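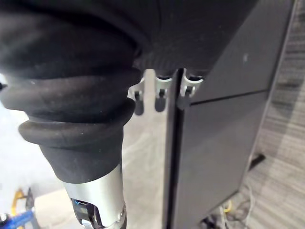 *Ribbed sleeve, silver wrist. One of the arms at the Bisthorpe site.*

March 20, 2023. Notes from Bisthorpe, typed up fast, sorry for the gaps.

She has worked for Mornley for 11 years, most of them cleaning and resetting rooms in serviced apartments. Since January half her shift is teaching arms to do it. Didn't want her name in. "Put housekeeping. Everybody will know anyway."

First question was jobs, obviously. "We asked that on day one. They said no cuts this year. This year, I wrote that down." Crew is 12 people, same as before. Hours the same. The pay bump came later, 88 cents, and only for those who signed up for the Tarigan training.

What changed then? "My knees are better. My head is more tired." Less bending, more watching. She logs every stop on a tablet, task number 3023 was up when I came in, and she says the loging is the part people hate. One coworker moved back to the Sutbridge building to get away from it.

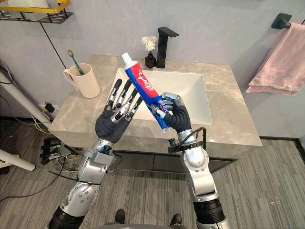
Bathrooms are her specialty and she has opinions. The old checklist gave you a few minutes for the whole vanity and you did it without thinking. Now somebody has to spell it all out. "Where does the toothpaste go. How hard do you hold it." The right hand had the tube by the middle, cap toward the faucet, and she winced a little. "I'd hold it lower. By the end. But I don't get a vote on fingers."

Does she want a vote? Long pause. "Yeah. I know teh rooms. Ask us before you set it up, not after."

She's staying thru summer at least. Wants the training on paper, a certificate, something she can take to another employer. Mornley is "looking at it."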